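Skiltari open day, who else went?
Forum: Shows, Visits and Open Days
Page 1 of 1

bracketfungus wrote:
Just got back from the January open day at Skiltari and I'm still buzzing, so forgive the length. I've been reading about two-arm setups for years and had never had a whole afternoon to sit with people who work on them every day. They had the doors open until 4 p.m. and I left when they started stacking the chairs.

The main thing was the simulation session, run by Tobias Ruiz-Ortega. Everything runs in sim first: two white arms, a brown table, a tennis ball and a couple of bins. The task is to get the ball into a bin. That's the whole thing, and I could have watched it all day. He had the gripper view up on the big wall while he talked about approach angles, and having it that size changes how you think about it. You stop thinking "go left a bit" and start thinking about where the fingers are in relation to everything else.
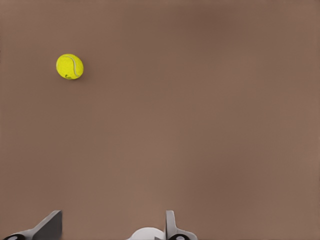 Zawadzka was at the same session and came away grumpier. A tennis ball on a bare table is about as friendly as a task gets, it looks the same from every side and there's nothing to bump into, and an open day ought to show the public something that goes wrong now and then.

bracketfungus wrote:
I get that, but I'd argue the friendly task is why it worked as a talk! There were kids in the front row and they could follow every step. If he'd started with a drawer full of cutlery, half the room would have been lost before the coffee break.

millrace_pete wrote:
I was there too, back row, green hat. I'm with Zawadzka on the bare table but not on the ball. Round things are a pain. If one finger touches before the other you've just nudged the thing somewhere else, and now your plan is for a ball that has moved. Tobias said as much when someone asked why they don't use a block.

He also gave the best explanation of random starts I've heard. The ball gets a new position every run, and they do 1,000 runs overnight before anybody looks at a result. His line was that if you only ever practice one putt, you've learned that putt. My brother-in-law golfs and he got it right away, which saved me a lot of talking in the car.

Zawadzka wrote:
Fine, the overnight runs are good practice and I said so to him afterward. My complaint is with how the numbers get used. He put up a slide with 323 failed runs out of the 1,000 and went past it in a few seconds. That was the interesting slide! What did the failures have in common? Was it the reach, the closing, or letting go over the bin? I'd have traded the whole Q&A for ten minutes on that.

bracketfungus wrote:
OK that's fair, I wanted more on that slide too. I cornered him by the coats and he said most of them were down to the wrong arm being picked for the job, so you'd get a long awkward reach over the middle and the planner would give up. They now choose the arm by which side the ball is on, and then the question is what to do when ball and bins are at opposite ends. Carry it all the way over with the one arm? Hand it across? He put the wide view up for this part and people got really into it, there was a proper argument in the second row.

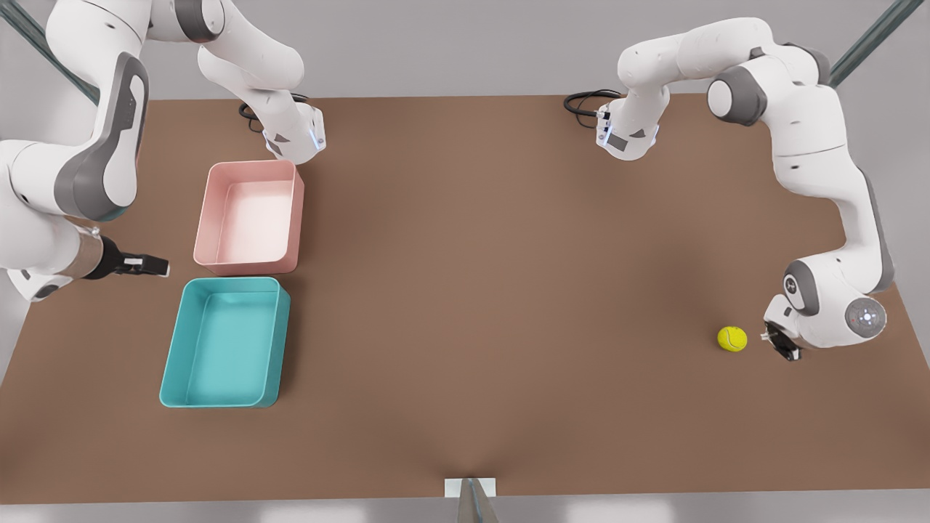
Do you have to book, or can you just turn up? Book if you want the simulation session, because it's capped at 20 seats, but the rest of the building is open to walk-ins all afternoon.

sirnik_fan wrote:
Thanks, that was going to be my next question as well. I've only done the one at Sirnik, where you get a tour with a rope down the middle and a man telling you not to lean on things. Is the Skiltari one worth an 11 mile bus ride with two changes?

millrace_pete wrote:
Yes, and I say that as someone who hates buses. You can talk to the people doing the work, that's the difference. I asked a dumb question about gripper fingers (why flat ones, when the ball is round) and got a serious answer with a pencil sketch. Short version: flat fingers don't care as much what you hand them, and they want to use the same pair for the next task.

Zawadzka wrote:
I'd still say go. I'm grumpy about one slide, I wasn't bored for a minute. But ask about the handover between arms, because I thought that was where they got vague. Passing a ball from one gripper to the other means two things have to be right at the same time, and you've doubled your ways of dropping it. I'd take the long carry, or just move the bins to the middle.

bracketfungus wrote:
Moving the bins is cheating!! The next customer's bins are wherever the next customer put them. Handover all the way for me. It's slower at first and it fails more, sure, but once you've got it you can reach anything on the table from either side and you don't have to rearrange the room to suit the robot.

Zawadzka wrote:
You can rearrange two bins in less time than it took you to type that.

millrace_pete wrote:
You two had this exact argument in the parking lot.

nostent wrote:
Not related to the arms, but did anyone pick up the handout with the reading list? I took one, put it down to get a coffee, and it was gone. There was a chapter on grasp planning I wanted to look up and all I remember is that the cover was orange.

bracketfungus wrote:
I've got it here, Nostent. I'll type up the list tonight and put it in the books section so it doesn't get buried. The orange one is second from the top, and Tobias had written "skip chapter 2" next to it.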